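Part 3: The Bedroom – Clearing and Making Up the Bed

42 shares | 4 comments

If you've come straight from Part 2, your cleaning bucket is rinsed and the kitchen is finished, so now we head upstairs. I wrote this guide for anyone looking after one of the Lirnunholm cottages, but Traian Lazăr uses it at home too and I'm taking that as a compliment!

What you need before you start:
Laundry bag (the big drawstring one, not the mesh one)
Clean sheet and duvet cover
Two pillowcases
A basket for stray things

1. Open the window. Even in August, even if it looks like rain. Ten minutes is plenty.

2. Clear the floor first. I used to strip the bed first and then spend ages fishing socks out of a heap of linens, so learn from me. Start at the door and work your way toward the bed. Clothes go in the laundry bag, anything else goes in the basket, and you can sort the basket later with a cup of coffee.

NOTE: Check under the overhang of the duvet. When it hangs nearly to the floor, dark things disappear behind it, and black socks are the worst.

3. Now the top of the bed. Pick off any clothes, throws or towels that have been dropped there. Give each one a shake – I once washed a pair of reading glasses and I still feel bad about it.

4. Keep colors and whites apart from the very beginning. I do two piles, one at each end of the hallway, and I don't let them meet.

CAUTION: Don't leave anything damp and colored sitting on white bedding, not even while you go find the bag. A dark green towel cost me a duvet cover that way, and three rounds of soaking did nothing for it.

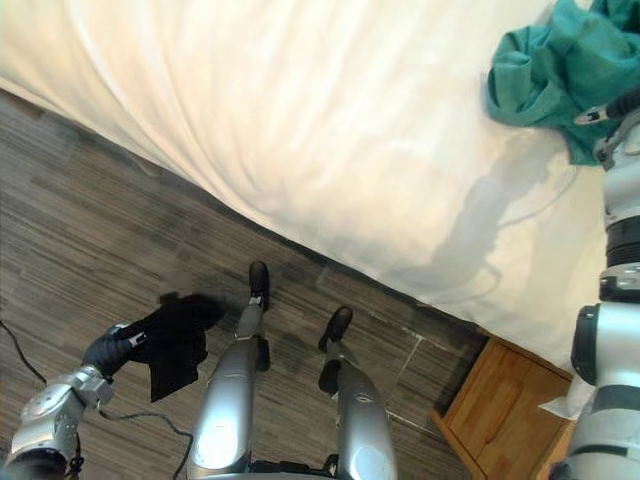
5. Once the bed is clear, pull the duvet all the way back over the foot end and let the mattress air while you wipe down the nightstands. If the sheets are due for a change (Monday in our cottages), strip everything now.

6. Fit the bottom sheet. Do the far corner by the wall first, then the one diagonally across from it, then the other two. Smooth it with your forearm from the middle out.

7. Put the duvet back and give it two good shakes from the foot end. You want the same drop on both sides. I stand in the doorway and squint, and if it looks crooked from there I tug the low side up. A few creases are fine, we don't iron bedding here and I'm not about to start.

8. Pillows last, open ends facing away from the door.

NOTE: If the duvet bunches up inside the cover, hold the two top corners through the fabric and shake again. Still lumpy? Take it out and start over, it's faster than fighting it.

9. Close the window and carry the laundry bag down with you. Part 4 is the bathroom.

Comments (4)

Tincuța Mihăilă: Floor before bed, yes!! I've been doing it backwards for years.

Ezequiel Beltrán: Which way do the buttons on the duvet cover go?

Luminița Iordache: Ezequiel, foot end. They scratch your chin otherwise.

Aurel Lazăr: Tried the diagonal corners on our king size and it went on first time. Is Part 4 up yet?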